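Week 6 notes: standing, or who gets to sue over a rule

Okay, so last time we finished with notice and comment, and a few of you stayed behind to ask me the same thing: fine, the agency skipped a step, but who can drag it into court? I promised I'd start there.

Three things you have to show, and you've seen them in the reading. You were hurt (or are about to be), the agency's action caused it, and a court order would help. I know that sounds easy. It stops being easy the minute the person suing isn't the person the rule is aimed at!

Let's use our running problem. Kumudini Barua came on a student visa and has a job offer from Flosside, a small software company. In January the agency puts out a memo, no notice, no comment period, telling officers to stop accepting a certain kind of work permit application. Her application comes back in the mail. She's the easy plaintiff. She applied, she got turned away, and if the memo goes, she can apply again.

Now Flosside. The company isn't applying for anything. But it lost the worker it wanted, and it has to go and recruit somebody else, and that costs money. Say it spent $500 on new job ads. Is that enough? Yes, usually, a small loss of money is still a loss, and please don't write on the exam that the amount is "too minor." I had several of those last year.

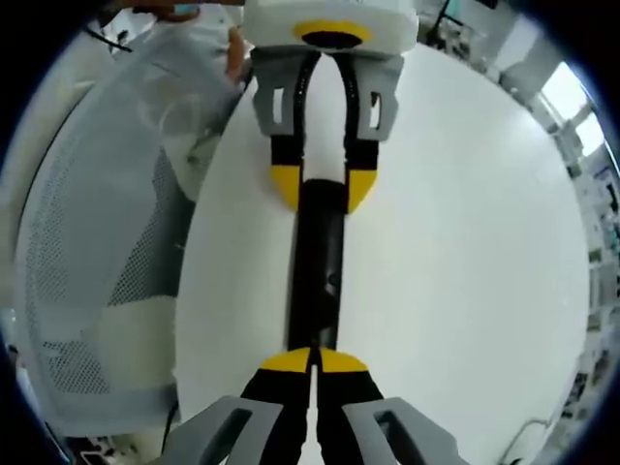
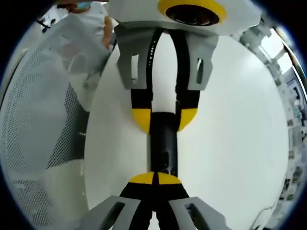
Then we get to the school, and I want you to slow down for this one. Say the university has 38 students in the same spot as Kumudini. It says it will lose tuition, and that its research labs will lose people it already trained. You'll want to ask whether those students would leave because of the memo or for some other reason, and that's your causation fight. Recep Akbulut asked in section whether the school can just sue on behalf of the students. Good question, and hold on to it, we'll do third-party standing in week 8. For now, keep the school to its own losses.

One more thing people mix up (I did too, as a student). Standing is about whether this plaintiff can be here. Whether the memo was lawful is a separate question, and you don't get to answer it early just because the memo looks bad to you. Write them under separate headings if it helps.

For next time, read the short excerpt in the packet on final agency action and do problems 4 and 6. Problem 4 has a typo, the employer should be Indoton all the way through. Beril Uysal is taking section while I'm away, so send her your outlines the night before, by 9 p.m. if you can.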